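Subject: Re: [benchtop-arms] Fingers and wrist camera for shiny cookware
From: Gonzalo Prieto
Date: Aug 25, 2024

Hi all,

I finally got a good stretch of bench time with the steamer pot setup, and I have answers (well, partial answers) to most of what Modise-list folks have been asking me since spring. View from the wrist camera over the pot:

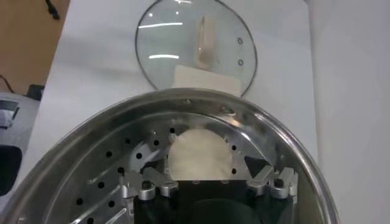 1. What's on the bench

The arm is the small Hirero, same as before. The gripper is the Fondine parallel one with the black body and the silver finger brackets, and the camera is the little Okholm mounted at the wrist. Everything runs through the Modise controller, firmware from March, which I haven't dared to update in the middle of a comparison. I'll do it when I'm done and then probably regret it.

The task is simple to say: reach down past the rim, pick the flat round piece off the perforated insert, bring it up, set it down on the white board, put it back. Lid stays off and parked on the board behind the pot. I do want to get to the lid, and that tall knob is just asking to be grabbed, but one thing at a time!

2. The quoted question

> I'm trying to decide between the Fondine and a suction cup for picking
> flat, soft things out of a metal steamer. My worry with the Fondine is
> width. The spec sheet gives the stroke but doesn't tell you how much room
> the body needs once you're down inside something round. My worry with
> suction is that soft food-like stuff won't seal.
>
> Second thing, the camera. Mine goes nuts over stainless steel. I get
> highlights sliding all over the pot as the arm moves and the detector
> picks them up as objects. Do you fix that with lighting, exposure, or do
> you just give up and put the camera on a post looking down?
>
> Also, is it worth paying for the Modise box if I already have the
> controller that came with the Hirero? I've read the old thread and came
> away more confused than I went in.

Great questions, and they're pretty much the ones I had. Taking them in order.

3. Width, or how to get a boxy gripper into a round pot

Your worry is fair. The body of the Fondine is wide, and if you come straight down over the center of a pot there's less room at the sides than you'd think from the drawing. The stroke on mine opens to 97 mm, but that number is measured at the pads, and the brackets stick out past it when the fingers are open. So the outside width is what you need to plan with. Measure it yourself with the fingers fully open, and then measure again at the angle you'll come in at. I did the first and skipped the second and put a nice little scratch on the rim.

What made the biggest difference was opening less. I used to send it in fully open out of habit. Now I set the opening to just past the width of the piece before going below the rim, and only then go down. It sounds so obvious written out! It cost me a whole evening to think of it.

The other thing that helped was wrist rotation. A round pot is the same from every side, so I'd been leaving the wrist wherever it landed. But the insert has those raised ridges on it, and if the fingertips run across a ridge they catch, and if they run along it they slide. So pick the rotation from the insert, and forget the pot. I line it up by eye on the camera feed, save that pose, and use it as the start of every try. I'd love to do it from vision, if anyone has something that finds ridges in a punched metal sheet without being fooled by the holes.

4. Suction

I borrowed a cup and a small pump and gave it a fair go. On the bare board it was lovely, quick and clean, and I had started writing this message in my head as "just buy suction." Inside the pot I liked it less. If the cup is the least bit off center it hangs over the edge of the piece, and then you're sucking air through the holes in the insert. With a bigger piece you'd have more margin and I might come down on the other side.

I still think a cup is the better tool for thin, flat things that lie tight against the metal, where fingers have nothing to get under. For anything with a bit of an edge to it, I'm going with fingers. My dream is both on one wrist, but the Hirero doesn't have the payload to be silly like that.

5. Fingertips

I tried the stock pads, a set of soft silicone ones, and some thin spatula-shaped tips I printed. The silicone pads grip well and forgive a lot, but they're thick, and thick tips push a flat piece along instead of getting under it. The printed ones get under it beautifully and then flex when you lift. Stiffer print settings helped and I'm having a second set made in steel. Until those show up, my favorite is the stock pads with a strip of grippy tape on the lower edge. Ugly, cheap, works.

Force: start low. I mean lower than you think. The Fondine's lowest setting was enough for everything I put in the pot, and every time I went higher I left marks.

6. Camera and the shiny steel problem

This is the part I had the most fun with. Steel really is the worst. The rim throws a long highlight that travels as the wrist moves, the inner wall mirrors whatever white things are nearby, and then you've got a glass lid with its own glare sitting right at the top of the view.

What I ended up with, in the order I'd do it again:

Lock the exposure. Auto exposure is what was making mine go nuts. The moment the rim came into view it would darken everything and the insert turned to mud. I went back and forth between 2,000 and 3,000 microseconds and settled on the longer one, which keeps the holes readable without blowing out the piece. Your number will depend on your lamps.

Lock the white balance too. An off-white piece against gray metal is not a lot of color to work with, and you don't want it drifting.

Use the texture. The metal is shiny and full of holes and the piece is matte and smooth, so I stopped looking for "bright round thing" and started looking for "smooth patch with no holes in it." Night and day. The highlights on the rim drop out, and so does the lid, for the most part. The knob still gets picked up now and then, so I mask off the top of the image once the arm is in its start pose.

Diffuse the light if you can. I bounced a lamp off the white board and it took the edge off. I wouldn't go building a light tent for it.

As for a camera on a post, I tried that first. You get a steadier picture, sure, but the gripper covers the piece at the very moment you care about it. With the wrist view the gripper hides a little of the near edge and I can live with that. If your budget allows 2 cameras, use the post one to find the pot and the wrist one for the pick.

7. Is the Modise worth it?

If all you want is to play back poses, no. Keep the Hirero controller, it's fine and you already paid for it. The reason I like the Modise is that gripper, camera and arm share one clock, so when I look at a log I know what the camera saw when the fingers closed. With the stock box I was lining up time stamps by hand and guessing. It also lets you change the gripper opening while the arm is moving, and for getting below the rim smoothly that has been really nice. On the minus side, the setup pages are a maze and the cable that comes with it is too short to route down the back of the arm.

8. Still open

Steel tips, as above. Then the lid: I want to know whether the Fondine can hold that tapered knob without it slowly twisting out of the pads. And I'd like to repeat the whole thing with a smaller pot, where I suspect the body simply won't fit and I'll have to come in at a tilt.

If anyone has a Fondine with the narrow brackets, could you post the outside width with the fingers open? The sheet leaves it out and the Okholm mount on mine adds a bit in the other direction, so I can't work it out from the drawing. Happy to swap logs or the printed tip files, just write me off list.

Gonzalo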